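The Slow Work of Keeping a Press Shop Open

Tiltemville has made stamped metal parts for longer than most people in town have been alive. The plant on the south side of the rail spur has had several names on its sign. Since the last change of ownership it has been called Trurnis, and it makes brackets, hinge plates, battery trays and a long list of small pieces that end up inside other companies' products.

It is a middle-sized shop. There are 16 presses on the main floor, the largest rated at 800 tons. That one stands in its own pit at the east end, and on a running day you can feel it through the parking lot. The smaller machines are lined up in two rows, with coil stock at one end and finished parts coming off at the other.

The plant came close to shutting. Its biggest customer, an appliance maker, moved a family of parts overseas, and the work that was left did not fill a single shift. Two presses were sold for scrap value. The tool room, where dies are built and repaired, went down to a skeleton crew. People who had expected to retire from the plant took jobs at the distribution center by the highway, and several of them never came back.

What changed the plant's luck was a die problem at somebody else's company. Homomov, which assembles rooftop ventilation units two counties over, had been buying a formed steel housing from a supplier that kept shipping it with a split corner. The corner was a tight draw, and the metal tore in the same place every few hundred hits. Homomov's buyers sent the drawing around to anyone who would quote it. Trurnis still had toolmakers who had seen that kind of tear before, and they asked for permission to change the corner radius by a small amount. Homomov's engineers agreed. The first good parts shipped in July, and the order has been renewed every year since.

The housing is still the plant's best-known part, and a sample of it sits on the front counter with a dent in one side where a visitor dropped it.
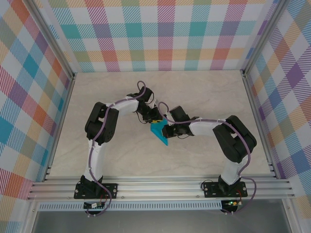

One good order does not carry a shop, though, and the years after it were spent going after work of the same type. The plant stopped quoting the high-volume, simple pieces where the lowest price always wins. It went looking for parts that other shops had trouble with - deep draws, odd materials, short runs with a lot of changeovers. The prices are better. The planning is a good deal harder, and the schedule board outside the supervisor's office gets rewritten most mornings before seven.

Changeover time was the first thing that had to come down. On the older presses, swapping one die for another used to eat most of a shift. The die had to be found, hauled over by forklift, lined up by eye, clamped, and then adjusted over a string of bad parts until a good one came out. If the shim pack was missing, somebody went looking for it.

The fix was mostly dull. Dies got permanent rack spots and a painted number. Shims and clamps now travel with the die in a steel box. The bolster plates were drilled so that locating pins drop in the same holes every time. The heights of the dies were brought closer together with risers, which saves resetting the ram. A changeover on one of the mid-sized presses now takes well under an hour on a good day. There are still bad days, usually when a die has come back from repair and the paperwork has not.

The second problem was steel. A shop this size does not buy enough of it to get the mill's attention, so it buys through service centers and takes what is available. Coil from two different sources can meet the same specification and still behave differently in a deep draw. The operators knew this long before anyone wrote it down. These days each coil tag is copied into the job record, along with any adjustment made at the press, and when the same source turns up again the setup sheet can be pulled. It has cut scrap on the Homomov housing and on a few other hard parts. On the easy ones it has made no difference at all, and the shop has quietly stopped filling in the sheet for those.

Lubricant was a smaller fight. The old drawing compound worked well and washed off badly. The one that replaced it washed off well and left rust on anything that sat over a humid weekend. A third was tried, and the plant has stayed with it. Parts for painting are washed the same day they are formed, and nothing is left in open bins on a Friday.

Then there are the people. Press operators can be trained in a season if they are careful and show up. Toolmakers take years. The state's apprentice track runs 4 years, and a new journeyman is still a beginner at the bench in the eyes of the older hands. For a long stretch the plant took no apprentices, and the gap shows. The tool room has workers near the end of their careers and workers near the start, with very few in between.

Trurnis now has three apprentices. They spend two evenings a week at the community college in classes on shop math, print reading and metallurgy, and the plant pays the tuition as long as they pass. Days are spent at the bench. Most of the first year goes to surface grinding, and most apprentices complain about it. By the second year they are taking dies apart and putting them back together, and after that they start making components that will go into production tools.

Pay has gone up as well. It had to. The distribution center raised its starting wage, and the plant lost operators to it within weeks. The press shop matched the wage and then changed its shift pattern so that second shift ends before midnight. The hours seem to have mattered as much as the money. Turnover on second shift used to be the worst in the building and is now about the same as on days.

Growth has brought its own trouble. Last year a maker of commercial kitchen equipment, Sarıgül, asked for a set of stainless steel pans and covers. Stainless work-hardens as it is formed and is rough on tooling, and the plant had done very little of it. The first die galled within a day. Long scratches showed up on the inside walls of the pans, where a customer would see them. The toolmakers polished the draw ring, then had it coated, then went to a different tool material altogether. The job ran late and lost money in its first months.

Sarıgül kept the order in place, and the pans now run steadily on one of the mid-sized presses. The plant puts a protective film on the sheet before forming and peels it after inspection. The film is a nuisance. It adds cost and fills a dumpster every week, and a recycler that will take it has yet to be found.

The building itself is the next large expense. The roof over the coil storage area leaks at two of the seams, and wet coil is scrap. The lighting on the main floor was replaced a section at a time, so one row of presses is noticeably brighter than the other. The foundation under the largest press was inspected last spring and passed, with a note to look again sooner than usual. Any new press would need its own foundation, and the floor plan has room for one at the west end where the scrapped machines used to stand.

Whether that press gets bought depends on orders the plant does not have yet. A used machine of the right size comes on the market fairly often, and moving and rebuilding it can cost more than the purchase. A new one has a long wait. In the meantime the shop has bought a second-hand feeder and straightener, which lets it run thicker coil on a press it already owns.

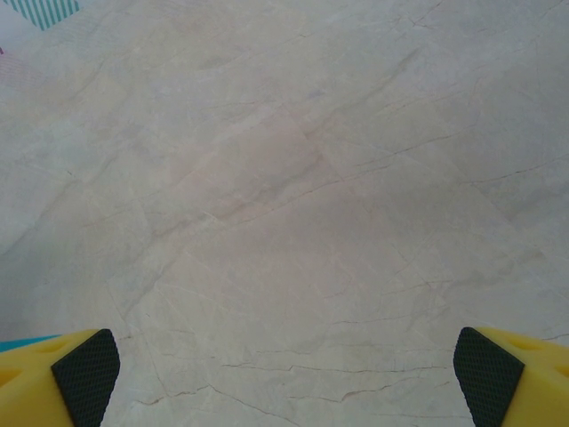
What the Town Gets Out of It

Tiltemville has fewer factory jobs than it once did, and the press shop is now the largest manufacturer inside the town limits. The machine repair business on Main Street gets much of its work from the plant. So does the trucking outfit that hauls its scrap. The diner across from the gate opens at five for the day shift and stays open late on the nights when the second shift is on overtime.

The town council agreed to repave the access road, which had been breaking up under coil trucks for years. The plant paid for the drainage work. There was some grumbling about noise from the houses nearest the east end, and the plant now keeps the big press idle after nine at night except by notice.

The work is still loud, and most of it is still repetitive. Orders are booked through the end of the current quarter, and quotes are out on three more parts, one of them another formed housing with a tight corner.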